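Home
About
Archive
Older posts
Contact

Sorting the hair ties

19 Jun 2026

I have been meaning to deal with my hair things since January. They lived in a zip bag at the bottom of a drawer, and every morning I pulled out a knot of elastics, clips and one necklace.

So I bought a shallow tray with a felt bottom. The shop, Varker, had it down to 49 from 133, and it fits the drawer with a little room on one side. I set it on the table in the living room and went through the bag after lunch.

Anything stretched out went in the trash. The rule was that if I hadn't worn it in a year, it went too. I kept the braided brown tie, a spiral coil one for the gym, the black claw clip, and the yellow elastic with the green bead and the little flower. The beaded bracelet and the thin silver chain don't belong with hair stuff, but they have nowhere else to go. The chain took 4 tries with a pin to untangle.

I am still not sure about the white ribbon clip. It pulls.

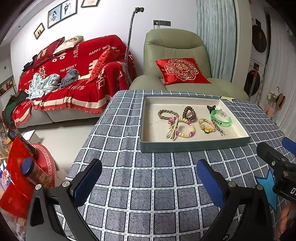 Brândușa Olteanu wrote to say that chains should never share a tray with elastics, felt or no felt, and that she hangs hers on a hook inside the closet door. I might try that. I have a hook left over from the bathroom.

Next is the drawer itself.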